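Wanted: people who shout at the news (for a small podcast about summits and trade talks)

Hello! I'm Henk Brouwer and I make The Long Table, a podcast about what goes on when world leaders get together to argue about tariffs, borders and who sits next to whom. I've been making it from a back bedroom in Clidham for longer than I'd like to admit, and for the next series I'd love some other voices on it besides mine.

So I'm looking for people to join a listening and talking panel. You don't need to have studied politics. You don't need to have been anywhere near a summit either (I've been to one, and mostly saw a car park). What I want is people who read or watch the news most days and have something to say about it, even if it's only "why on earth did they sign that?"

What you'd be doing

We'll record once a month, in the evening, for about 90 minutes including tea. Before each session I'll send round some reading: usually the joint statement from whichever meeting we're covering, plus a couple of newspaper pieces that disagree with each other. Then we sit down and go through it together. I ask the questions, you lot answer them, and Ansel Ruiz-Ortega edits out the bits where I lose my notes.

The first session is on fishing rights and the second on steel, which I promise is more fun than it sounds. After that I'd like the panel to choose. We finish in December with a longer one looking back at the year's big meetings and all the things leaders said they'd do at them. 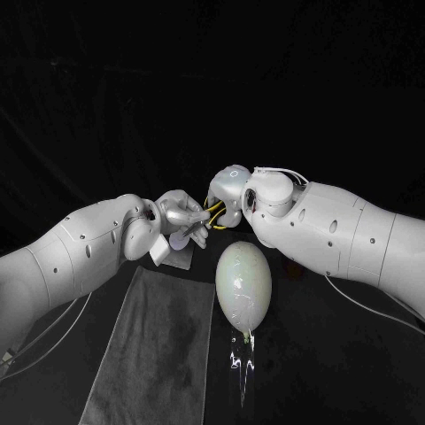
Page last changed: 5 May 2026

Who I'm after

I've got room for 4 people on the regular panel and a longer list of stand-ins for when somebody's ill or away. I'd be especially glad to hear from anyone who works in something trade deals touch – farming, haulage, a shop that buys from abroad, a factory – and from anyone under 30, as my inbox is short of you at the moment. You do need to be 18 or over.

All views welcome. I've no wish to run an hour of people nodding. I do ask that you let others finish a sentence, and that you're happy with your first name going out on the recording.

Money and practical bits

It's £49 a session, plus your bus or train fare if you're coming from Nideck or Cundau. We record upstairs at the Esposito Rooms in Clidham, and there is a lift. If you can't get there in person, tell me anyway, as we can do one person per session down the line.

How to put your name forward

Send me a voice note or a short email through the contact page. Tell me who you are, which evenings you can't do, and one story from abroad that you think got far too little attention. Don't polish it! I'm much keener on hearing how you talk than on a perfect script. Ansel and I will listen to everything and one of us will write back, whether it's a yes or a no.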